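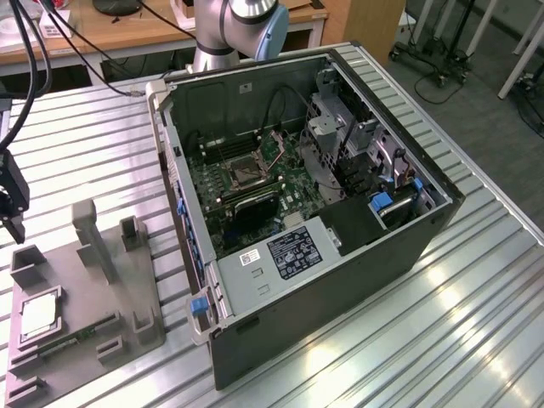 Jikholm PC Disassembly Cell

The Jikholm cell is a robot-arm bench set-up for research on taking apart desktop computers. It was developed with Gumede to test whether a policy trained on operator demonstrations can handle sockets, levers and latches on towers it has not met before.

Training set: 1217 demonstrations
Held-out trials: 60
Fixture: 3D-printed tray with places for the processor and a circuit board
Table: ridged aluminium, 800 mm deep

Processor removal is scored separately from memory removal – a run counts only if the part ends up seated in the tray. Lever opening is still the weakest step.

Spare trays are sold in packs of 2. For the trial logs or a quote, write to Sumeya Araya at the Detcombe office.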